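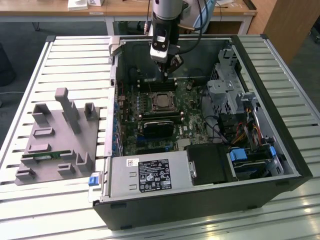
How Does a Computer Remember Things?

Home | Ask Us | Animals | Space | Inventions | Grown-ups

Filed under: Curious Questions, Inventions

Have you ever walked upstairs to fetch something and then stood there, scratching your head, with no idea what it was? I do it nearly every day, and it always makes me wonder how a computer manages to keep hold of so much.

Well, a computer has two kinds of memory, and the easiest way to think about them is to picture yourself doing your homework (sorry!). You have a desk, and you have a cupboard. On the desk go the things you need this very minute, like your pencil and your maths book. Everything else waits in the cupboard.

The desk part is called RAM. It comes on thin little boards that push into long, narrow slots on the motherboard, the big green board inside the computer. RAM is wonderfully quick, but when the power goes off, the desk is swept clean. So if you have ever lost a story you forgot to save, now you know where it went!

The cupboard part is called storage. It's slower, but it keeps your photos and games safe even when the computer is switched off and you are fast asleep in bed.

And what does a memory look like in there? Just lots and lots of tiny switches, each one either on or off. We write them as 1 and 0. Eight together make a byte, and one byte is enough for a single letter, so a story with 400 letters, spaces and full stops in it needs 400 bytes.

Try it yourself: write your name, count the letters, and you'll know how many bytes it takes. Marama needs six!

Words by Bouchra Fawzy

More Curious Questions
Why do cats purr?
Who invented the pencil?
Where do puddles go?
7 things to make with a cardboard box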